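The Grip That Read as Closed

Yaryna Tymoshchuk has spent most of her working life on cable-driven mechanisms, the last part of it at Ritau, where she runs reliability testing for a two-arm suturing system. In July her group stopped all automated sutures on the bench for 28 days. The cause was a jaw that the controller believed was closed on a needle when it was not. We spoke for most of a morning in the company's test building in Clakau, with the log traces open on her second monitor.

The system runs semi-autonomous interrupted sutures on excised animal tissue. It has no clearance for patients and Ritau has not applied for one. An operator places the incision, marks the entry and exit points on a screen, and holds down a foot pedal. As long as the pedal is down, the arms drive the needle, pass it across, pull the thread and tie. Lifting the foot stops motion.

The first event came on a Saturday, during an endurance run. "We were on suture 13 of the session," Tymoshchuk said. "The right arm had taken the needle on the handoff. The left arm opened and backed off, which is correct. The right arm then moved to pull the thread through, and the force estimate stayed flat. There should be a rise when the thread comes up against the tissue. There was no rise."

The controller kept going. It had a closed-jaw reading from the right instrument and a completed handoff in its state table, so it treated the flat force as slack thread and kept pulling to take up the slack. The arm traveled to the edge of its allowed region and stopped on the software boundary. The needle stayed behind, loose in the tissue, with the point out.

"The boundary did what it was designed to do," she said. "I don't want to give it more credit than that. The boundary keeps the arm from leaving the work area. It has no information about the needle."

The operator on shift lifted the pedal, noted a dropped needle and restarted. Dropped needles were a known event at the time. They were logged under a single code, with no field for whether the controller had noticed. Tymoshchuk considers that code the first fault in the chain, ahead of anything mechanical.

"If the system drops a needle and says so, that is a performance problem. If it drops a needle and carries on with the procedure, that is a safety problem. We had one code for both. When I went back through the logs by hand, I found four more of the second kind in the two weeks before. They had been sitting there."
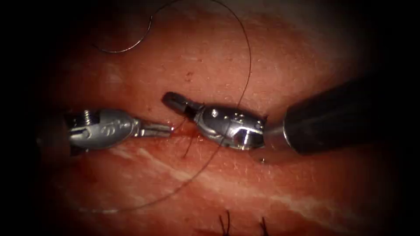
How does the controller decide that the jaws are closed on a needle?

It compares motor position with motor current. Each jaw is driven by a cable pair running down the instrument shaft, and the motors sit at the far end, outside the work area. When the jaws close on something solid, the motor stops short of its fully closed position and the current rises. When they close on air, the motor travels further before the current rises. The difference between those two positions is what the software reads as a grip.

The difference is small. On a new instrument, Tymoshchuk said, it is easy to separate the two cases, and the threshold had been set on new instruments. On a worn one the cable stretches and the pulleys in the wrist pick up friction. Added friction makes the current rise early. The motor stops short, the current is high, and the numbers look like a needle.

"So a dry or dirty pulley can imitate a needle," she said. "The sensor isn't broken. Every value in the log is a true value. The motor really was at that position and it really was drawing that current. The interpretation is wrong, because the thing that resisted the motor was in the wrist and we assumed it was in the jaws."

The right instrument from the Saturday run was pulled the following morning and sent to Lysenko, an outside lab that does teardown work on small mechanisms. The wrist came apart without damage. One of the two jaw pulleys had a band of dried residue on the side facing the spacer, and the cable on that side had three broken strands near the crimp. The other pulley was clean.

The residue was mostly protein, with some salt. That pointed to cleaning, and the cleaning procedure turned out to have a gap in it. Instruments were flushed with the jaws held closed by a clip, so that the tips would not be knocked. With the jaws closed, one side of the pulley stack is pressed against its spacer and gets very little flow. The maker of the flushing stand, Sturkum, states in its manual that wrists should be cycled during the flush. Ritau's own work instruction, written earlier for a different instrument, left that step out.

"I signed that work instruction," Tymoshchuk said. "It was reviewed twice after that and I signed both reviews."

She is careful about how much of the failure the residue explains. Her group ran a comparison with six instruments, three flushed the old way and three cycled, each taken through the same number of handoffs. The false grip readings all came from the first set. One of the three in that set never produced any. She does not know why, and the report says so.

"People wanted the report to say root cause: cleaning. I wrote contributing cause. If you clean perfectly, the cable still stretches and the threshold still drifts. You get to the same place later, at a point in the instrument's life where you have stopped watching it closely."

The threshold was the second item. The old setting was one fixed value for every instrument, loaded at startup. The new software runs a calibration before each session: the jaws close on air five times, then on a steel gauge pin five times, and the controller stores both positions for that instrument. If the gap between them falls below a limit, the instrument is rejected and the session will not start. Several that had been in daily use were rejected in the first week.

The third item took longest and caused the most argument. Tymoshchuk wanted a second, independent check on the needle after each handoff, and she wanted the arm to hold still until that check passed. The vision software could already track the needle well enough to plan a bite. It was less good at stating which jaw had hold of it, especially with thread lying across the wrist or with glare off the metal.

"The vision people said, correctly, that their error rate was too high to stop the procedure on. If you stopped on every uncertain frame, you would never finish a suture. My answer was that I did not need them to be right every time. I needed them to be wrong for different reasons than the jaw reading is wrong. Friction in a pulley does nothing to a camera."

The compromise is a tug test. After the handoff the receiving arm moves the needle one millimeter along its own curve and back. If the camera sees the needle move with the jaw, the step passes. If it sees the jaw move and the needle stay, the arms stop and the operator gets a plain message with a tone. If the camera can't tell, the test repeats once from a slightly different wrist angle, and then stops. The test adds a little under two seconds to each handoff.

There were complaints about the two seconds. The commercial side had been quoting a time per suture to partners, and the new figure is worse. Tymoshchuk said she attended one meeting on the subject and was not asked to a second.

Bench work resumed after the 28 days, with the new software on both arms. The acceptance run was set at 1,000 handoffs. It was halted at 690 when the tug test flagged a needle that was in fact properly held; a loop of thread had moved with the tissue and the tracker had followed the loop. The run was counted as failed and started over from zero after a fix to the tracker.

I asked whether it had been necessary to fail the run for a false alarm, given that a false alarm leaves everything safely stopped.

"Operators learn from false alarms," she said. "They learn to press continue. We had an operator on the old code who had seen so many dropped needles that he restarted in four seconds. I have the pedal times. He was not careless. We trained him to do that by giving him a message with nothing in it."

The second run reached 1,000. It included two real lost grips, both caught by the test, both with the arm stationary at the time of the message. Tymoshchuk showed me the trace for one of them. The jaw reading holds flat through the whole event at a value that, on its own, means a secure needle.

The log codes have been split. There are now separate entries for a lost needle detected by the controller, a lost needle detected by the operator, and a lost needle found afterward. The last two stop the session and cannot be cleared from the console. Someone has to come down from the reliability office with a key, and on most days that is Tymoshchuk.

She still has open items. The thread itself is not covered by any of this: the controller can confirm that it has the needle and has no direct way to know that the thread is still attached to it. A thread that parts at the needle during a pull gives the same flat force as the July event. At present the travel limit on the pull has been shortened, so that the arm stops sooner, and the operator is asked to confirm the thread by eye before the knot.

"That's a procedure, and I count procedures as temporary," she said. The design change is scheduled for the next instrument revision. She would not give a date for it.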